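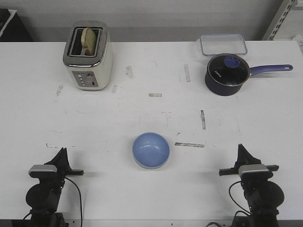

The league wants 95 minutes on the road before some of us have eaten, and I still can't find a good argument for it. Under the new schedule, away games at Narnard start at nine in the morning, moved up from eleven. The notice that went out with it had a section on pregame nutrition, which told parents to plan "a balanced meal three hours before first whistle." Three hours before a nine o'clock whistle is six, and by six we're supposed to be in the parking lot with the ball bags. Breakfast is going to be what it has always been for early games, a slice of bread sticking up out of the toaster and somebody yelling about shin guards. I'd have liked the people who wrote that section to try it with two kids on different teams.

The reason given for the change is field time. Vestden has 2 full-size fields and the league says it can't fit the under-12 and under-14 girls on them in the afternoon, so the younger group goes out of town in the morning. Maybe so. I asked for the field booking sheet in August and was told it was being updated. I asked again over the winter and got a link to last year's. On that one the lower field sat open after two o'clock for most of the fall.

Then there is the money. Registration is going up to 70 dollars a player, and the league says the increase covers referees and travel. Referees I believe. Travel I don't, as the league has never paid for a tank of gas that I know of. We go in our own cars. My Honda has carried the corner flags, the first aid bag and up to four goalkeepers' worth of gloves for three seasons, and it smells like it.

The budget summary also lists 700 dollars for "player development." At the spring meeting that turned out to mean a one-day clinic at the Bielecka indoor center, open to the select squad only. The girls on the rec side pay the same fee. I don't mind there being a select squad — mine would like to be on it — but a line that everybody pays into should be spent on something everybody can show up for. Call it "select clinic" in the summary and let people vote on it knowing what it is.

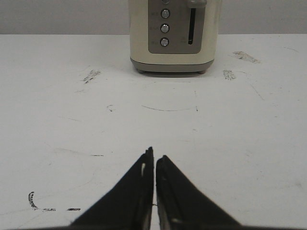

Four buttons and an early start: game-day breakfast.

To be fair to the league, a couple of things have improved. The goals on the upper field are finally anchored. Game reports now go up the same evening, and the under-14s' 2–0 win over Narnard was written up with the right scorers for once. I was also told that the nine o'clock start will be "reviewed at midseason." I've heard that phrase before, about the porta-potties, and we all know how long that took.

If you have an opinion on the start times or the fee, the comment period closes on 16 May 2019. Use the form on the league page, and keep a copy of what you send. Mine got lost last year. The vote is at the following board meeting, upstairs at the Vestden rec center, side door. Coaches have been asked to hold off on printing schedules until then, though I notice the Narnard dates are already on the website.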